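Bag line trial: what changes for the bench staff
Reading time: 3 min

The two-arm cell at Lunton, with a black backpack on the table and the left gripper down on the bag.
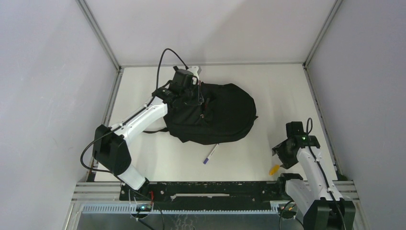 Re: [floor-list] Questions before the returns bench changes over

I'm replying to the whole list, as several people wrote in with versions of the same questions. The original message is quoted in pieces and my answers are under each piece.

> We heard the returns bench at Lunton is going to the arms in March. Are
> the bench jobs going away or not? People would like to know before they
> put in for shifts.

No bench jobs are being cut in this round. The cell takes over one task, which is opening returned backpacks, taking out what customers left inside and setting it to the side. Grading, repair tags and repacking stay with people. Two positions per shift move from emptying bags to grading. Those two positions keep their current pay band. I asked for that in writing and it is posted by the time clock.

What I can't tell you is what happens after the trial. Fornono has only approved the one cell. If they want a second one, it has to come back to this list before it is ordered.

> How many bags is it supposed to do? The bench gets held to a rate and we
> don't want to be compared to a machine.

The trial runs to 4,000 bags. There is no hourly target on the cell and the bench rate stays where it is. Please send me a note if a lead quotes you a cell number as a reason to go faster.

Soft bags are hard for it. A backpack doesn't lie the same way twice, the straps get under things, and small zipper pulls are slow work for a gripper. One arm has to keep the bag still while the other one works. Expect it to stop and ask for help a lot in the first weeks.

> Who answers when it stops? Right now whoever is closest gets yelled at.

The grader on the near side answers. You will get 30 minutes of training on paid time, and you should not touch the cell until you have had it. The steps are on the card:

- Press pause and wait until both arms are still.
- Reach in from the front only.
- Straighten the bag or take it out.
- Clear any pens or loose items off the table and put them in the found-items tray.
- Press resume with your hands out.

Stops do not count against your rate. Write down the time and bag number on the sheet. If the sheet is full, use the back.

> Is it recording us?

There is a fixed camera on the table. It is there for the arms. Hands will be in the picture when you reach in. The Du office has agreed the footage will not be used for discipline, and I have asked for a limit on how long it is kept. No answer on that yet.

> What about people with bad wrists who were counting on this?

They get first pick of the two grading spots. Bring your restriction form to the front office before shift sign-up closes at 3 p.m. If you already have a form on file you still need to sign up.

More when I hear back from Du about the footage.

Floor list coordinator, Lunton

Comments

benchside: Does the near side grader get a stool? The one there now is broken.

nightshift_4: We only have one trained lead on nights. Who does the training for us?

tapegun: Korkesard put one of these in last year and the found-items tray was overflowing by lunch. Get a bigger tray.

benchside: Second the bigger tray.

Recent on this list
Shift sign-up moved to the break room board
Grading chart, new version for soft bags
Notes from the Korkesard visit
Lost badge procedure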